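Week 4: Where the examples come from
Notes by Hanne Hafþórsson

Before anyone trains anything, somebody has to decide what counts as an example. The Baird reading skips this step and starts with a tidy dataset. Be suspicious of that.

Our task sounds small: bring a red stick toward a tilted grey panel on a table, in simulation. Each attempt is logged as joint angles plus rendered views.

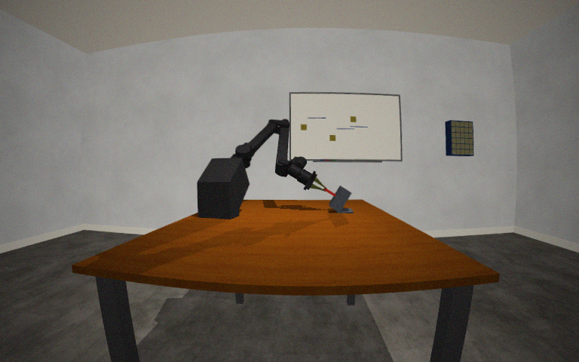 Simulated attempts are cheap, and cheap examples tend to look alike. Valentin Ferrand's first batch had 93 attempts, and by my reading only 11 differed in any way a learner could use. The rest padded the total – and the total was what went in the report.

Ask what was varied. If the panel never moves, the learner may just memorize a path and ignore the pictures altogether.

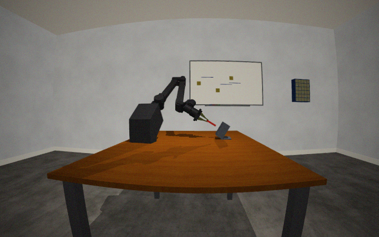 I'm also doubtful about the labels. "Success" was set by a distance threshold that Ferrand picked one afternoon in July. Change it and the score changes, with the same arm doing the same thing.
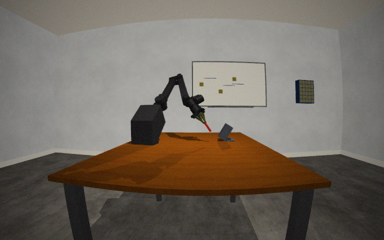
Fig. 3. Red stick held in the gripper, tip short of the stand.

For next class: write down 4 things you would vary, and how you'd check that each one mattered.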